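Muralwood Countertop Shoe Display, Set-Up Guide
Revision 2021-12-21

Section 3. Placing footwear on the stand

Read Section 2 (unpacking and leveling) first. The stand must rest on a flat wooden or laminate top. Clear enough space for the stand and for every pair that will be shown with it. The pictures show slides and pink fabric at the tabletop.

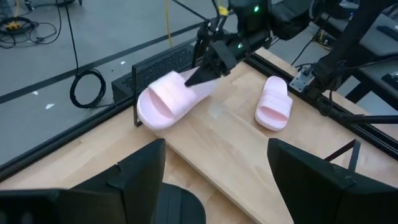
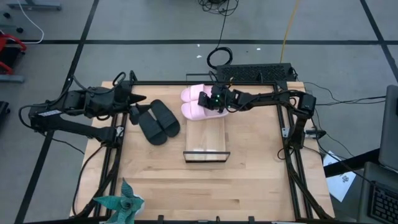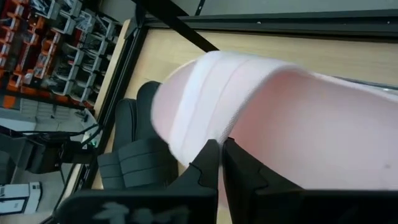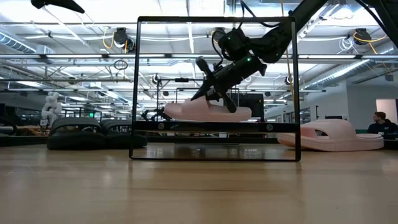
3.1 Preparing the slides

1. Sort the slides into pairs by color. Keep dark and pale pairs apart.
2. Wipe the soles with a dry cloth. Grit will scratch the clear panel.
3. Check each strap for dust. Use a lint roller on matte finishes.

Note: Do not use solvent on molded slides. Polta cleaner (part 747) may be used on the stand only.

3.2 Loading

1. Hold the slide by the strap or the sole, toe pointing left.
2. Bring it in level above the support bar, then lower it until the sole makes contact.
3. Release the slide and check that it does not rock.
4. Repeat for the second slide.

CAUTION: Do not lean footwear against the top edge of the panel. The stand can tip forward.

3.3 Pairs beside the stand

Set these flat on the tabletop, side by side, both toes in the same direction. Pull them back if they overlap the panel.

3.4 Fabric

Fold fabric in soft layers and store it away from the support bar. Replacement cloth is listed under part 1715, support bar screws under part 205.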